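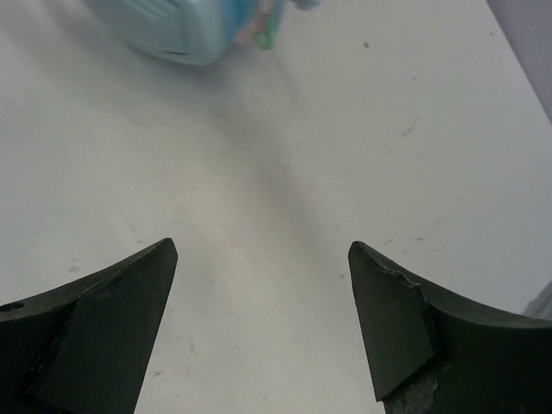

Muthoni Nyamweya voudrait savoir si un blanc mat ne finit pas toujours par lustrer aux endroits où l'on travaille le plus, et s'il n'aurait pas mieux valu prendre un gris. La question revient à chaque mise à jour de cette page. Le lustrage dépend surtout du nettoyage : une éponge abrasive polit localement la surface et la différence de brillance se voit ensuite en lumière rasante. Avec un chiffon microfibre et un détergent neutre, le défaut apparaît beaucoup plus tard. Le gris masque mieux les traces de frottement, mais il réduit le contraste avec les pièces sombres, qui sont ici les plus nombreuses.

Atelier Videl — plans de travail
Mise à jour : 3 février 2022

La galerie documente les surfaces de travail de l'atelier, poste par poste. Elle s'adresse aux personnes qui préparent un aménagement comparable et qui cherchent des cotes, des finitions et des consignes d'entretien. Les photographies sont publiées sans retouche de couleur. Le classement suit le plan de l'atelier, en partant de l'entrée.

Poste 1. Plateau blanc mat
Surface plane, vue en forte plongée. Finition mate, sans motif.

Cotes du poste 1
Profondeur du plateau : 900 mm
Hauteur du piètement, hors plateau : 634 mm
Entraxe des fixations arrière : 118 mm
Référence interne : Videl 102

Le piètement vient de chez Stonside. Il est réglable aux quatre pieds, avec contre-écrou. Le réglage se fait plateau posé, au niveau à bulle, d'abord dans la longueur puis dans la profondeur. Une reprise a été nécessaire en janvier à l'arrière gauche, le sol présentant une légère pente vers la grille d'évacuation.

L'éclairage est assuré par une réglette Flodia fixée au mur, orientée vers le plateau. Un diffuseur opale a été ajouté — sans lui, la réverbération du blanc fatigue la vue en fin de journée.

Entretien
Dépoussiérage à sec chaque soir. Nettoyage humide une fois par semaine, suivi d'un essuyage dans le sens de la longueur. Ni acétone ni poudre à récurer. Pour les traces de caoutchouc ou de feutre, utiliser de l'alcool ménager sur chiffon, sans laisser agir, et rincer.

Ne pas couper directement sur le plateau. Les tapis de découpe Ciobanu sont rangés à plat sous le poste 2 ; on les remet en place face quadrillée vers le haut. Les tapis gondolés sont à signaler sur la fiche du poste.

La fiche du poste 2 sera publiée après la pose des chants.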